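Ticket 1668: Counted ballots not shown in results table, Brinisstead branch
Opened by: Marta Kostiuk
Assigned to: Vitalii Melnychuk
Priority: High
Status: Resolved

Marta, 9:10
Good morning. In April we had the party primary for the district council. The Brinisstead branch sent its protocol with 282 valid votes, but the public results page shows only 200. The candidates already see this page and two of them wrote to me. One uses the word "fraud". Please look at it quickly.

Vitalii, 9:35
I checked the import log. The file from Brinisstead came complete, all 282 rows are in the database. So the votes are not lost. Please tell the candidates this first. Does the Ernonau branch show the correct number?

Marta, 9:50
Ernonau is correct, but it is a small branch with less than 100 votes. Harasym I did not check yet. 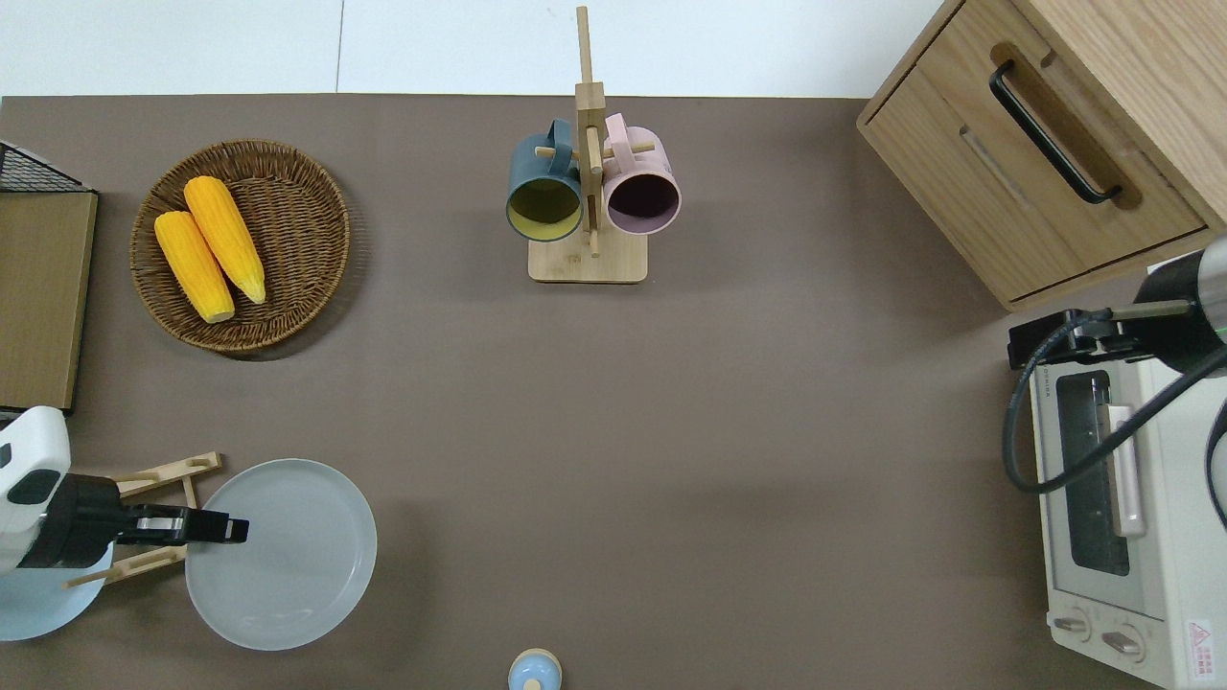 Corn basket and mug stand on the table.

Vitalii, 11:20
I found the cause. The results page asks the database for pages of 200 rows and must then ask for the next page. After the last update of Zotham it does not ask for the next page. Every branch with over 200 votes has the same problem. Harasym also, please do not publish their result yet.

What I tried:
Clear the cache: no change.
Import the Brinisstead file again on the test server: no change, still 200.
Return the results module to the previous version on the test server: shows 282.

Marta, 11:40
Thank you. Does the order of candidates change? In the wrong table the second and third place are very near, and the third place does not go to the council list.

Vitalii, 12:15
Yes, it changes. With all votes counted they exchange places. I attached the full table for the election commission. I advise to compare it with the signed paper protocol before you announce anything.

Marta, 14:30
The commission compared, all numbers are the same as on paper. You can change the live page.

Vitalii, 14:55
Previous version is now on the live server. Brinisstead shows 282, Harasym is also complete. I wrote to the Zotham developers about the error and turned off automatic updates until they answer.

Marta, 15:05
I see it correctly now. The ticket can be closed.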